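Brindomside Evening Pottery: your questions, gathered up

Last updated Oct 4, 2021

We get a lot of the same questions at the start of each term, and although Aoi Sasaki is always happy to answer them at the sink while everybody is queuing to rinse their sponges, we thought it might be kinder to her (and to you!) to put the usual ones in writing. If yours isn't covered, do just ask. We like being asked.

I've never touched clay in my life. Will I be out of my depth?

Not in the least. A good part of every new group has never made so much as a pinch pot, and the first two evenings are planned with those people in mind. You'll start by hand — pinching, coiling, rolling slabs — and you'll only go on the wheel once you have a feel for how the clay behaves when it's pushed about. If you did some at school and hated it, come anyway, because school clay was usually terrible stuff.

How long is a term, and when does the next one start?

Each term has six evenings, and the next one after this begins in February. We tend to fill up over the Christmas holidays, when people are given vouchers, so if you have your heart set on a place it's worth getting your name down early.

How many people share a wheel?

There are four wheels and we pair people up, so you throw for half the evening and trim, glaze or chat for the other half. Some people worry that this means less time, but your back and wrists will be very glad of the rest, especially in the first few weeks.

What should I wear?

Old clothes, and an apron if you have one, though there are plenty on the hooks by the door. Clay washes out of almost everything in a cool wash, but do let it dry and brush it off first or you'll be unblocking your machine. Please take your rings off before you start, and if you have long nails you may want to trim them, at least on the hand you throw with.

Is clay included in the price?

Your first bag is. After that, extra bags are kept on the Stonik shelf (named after the supplier we used years ago, and nobody has got round to changing the label) and you write what you've taken in the red book. We settle up on the last evening.

Can I use clay I've bought elsewhere?

Please check with Aoi before you bring it in. We fire everything together, and a low-firing clay that melts in our kiln will ruin the shelf it's sitting on and very likely your neighbour's teapot too. Hijazi stoneware is fine, as is the speckled one most of you seem to like.
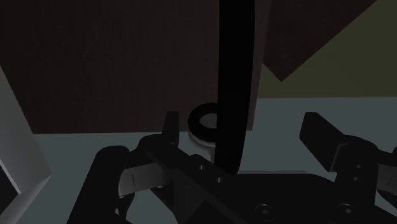 When can I collect my finished pots?

Glazed pieces are normally ready two weeks after you put them on the firing shelf, though it can be longer at the end of term when everyone finishes at once. We keep finished work for 31 days, and then it goes on the charity table.

Why did my pot crack?

Oh, we're sorry, it's a horrid feeling. Most often the pot dried too quickly or the base was left thicker than the walls. Handles crack away when they go on much wetter than the cup. Bring the pieces along and Aoi will have a look with you — she can usually tell from the shape of the crack.

Can I put my mug in the dishwasher?

If it's glazed with one of our house glazes, yes. The exception is Fluvusness, the runny blue-green one, which goes cloudy after a while and is better washed by hand.

I have to miss an evening. Can I make it up?

If there's a space in the other group that week, you're very welcome to slip in. Do leave a message beforehand so we can keep your work damp for you, as a pot left uncovered for a fortnight is past trimming.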